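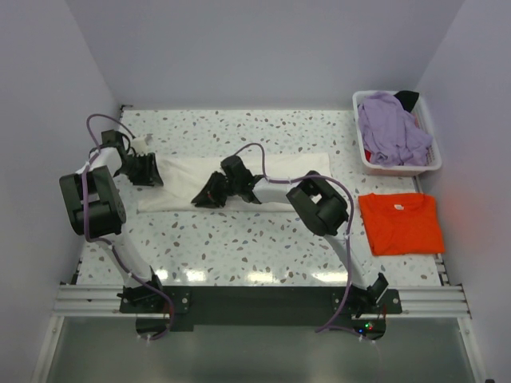
A pale, flat rectangle on a speckled white top.

There is a small thrill in a well-folded T-shirt, and I will defend it to anyone! I grew up in Heltcombe, in a house where clean clothes went straight from the dryer to a chair and stayed there. Then I moved to Tandville, inherited a dresser with two shallow drawers, and had to learn how to make 36 shirts fit inside it.

What changed everything was working on a real table. A bed is soft and swallows the corners, but a hard, smooth top lets you spread a shirt out and push the wrinkles toward the hem with the side of your hand.
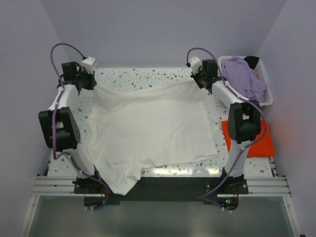
Start at the shoulders. Pinch both, give the cloth a little lift, and let it settle before you do anything else (I skipped this for years and wondered why my stacks leaned). Old, much-washed cotton is the loveliest to handle, though it does creep while you work. Fold one side in, lay the sleeve back on itself, then do the other.

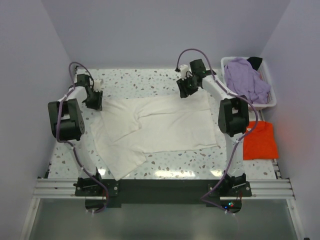
Now bring the hem up toward the collar, and go slowly, as this is where a shirt likes to twist. Keep the basket within reach at the back of the table and take one piece at a time. I fold whites first, then the brights, with dark things saved for last.

My full basket now takes 29 minutes, usually with the radio on, and both drawers close. The sweaters are still on the chair.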